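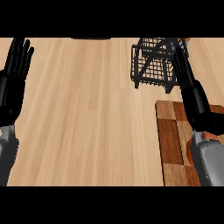
Arain demonstrations: frequent questions

Where do the examples come from?
All of them are recorded in simulation, by a person who moves both arms and hands of the robot. The current set has 683 episodes.

What is counted as one episode?
One full try of one task, from the start pose until the operator presses stop. If the object falls off the table, we keep the file, but it is marked as failed.

Do you change the table between episodes?
Yes. The positions of the objects are changed after every 15 episodes. The table itself stays the same.

Can I send my own recordings?
Please write first to Zarmeena Durrani. We need both hands recorded at the same rate, and the task written in one short sentence.

Are the Olldale files included?
Not yet. Yoshinori Nishimura is checking them, and six still have wrong time stamps in the left hand.

Which license do I need for training?
The same as for download. You can find it in the folder of each task.

Last change: Sep 8, 2023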